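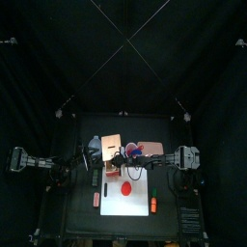

Sorting small household stuff on a dark tabletop: what goes with what?
I have one dark work surface and a mixed lot of small things that need a permanent home. Bottles and boxes are easy. The problem is the items with loose contents, like the pink cup with the red and blue plastic utensils sticking out over the rim. It tips when anything brushes the utensils. I also have a flat pink tray that could go under it. Usable depth on the shelf is 32 cm. Do I store the cup filled, or empty it and put the utensils in a closed box?

Asked 19th May by Tikus
3 answers

Answer from Lorena Urrutia (accepted)
Work out the tipping problem first. A cup holding long items has a high center of gravity, and anything leaning over the rim moves it further off center. Two fixes:

1. Put weight in the bottom. I use 145 g of dry rice in a small zip bag, pressed flat. Contents should stand above the rim by no more than half the cup's height.

2. Stand the cup against something square and heavier than itself. A box with a knob on the front works if the knob faces you and the cup goes to the side – put the cup in front and you will hit it every time you reach for the knob. One marker leaning in a party cup is enough to show which way it wants to fall, so turn the lean toward the box.

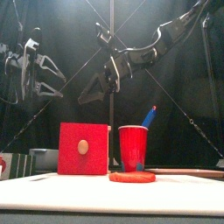 Tray or no tray
Use the tray only if it has a raised edge. On a flat one the cup slides when you pull the tray out. Felt or flocked boxes grip a shelf fairly well but collect dust, so keep them off the bottom level.

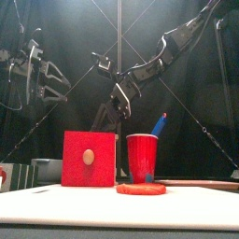

Red box, left of center on a white top

Answer from Bergeron
Closed box for utensils. Leave 3 cm free at the front of the shelf. Done.

Answer from Skandham
Agree with Lorena on the weight but rice attracts bugs, I switched to steel washers in February. 7 large ones did it for my cup – yours may differ. Also measure the box with the lid open before you buy anything.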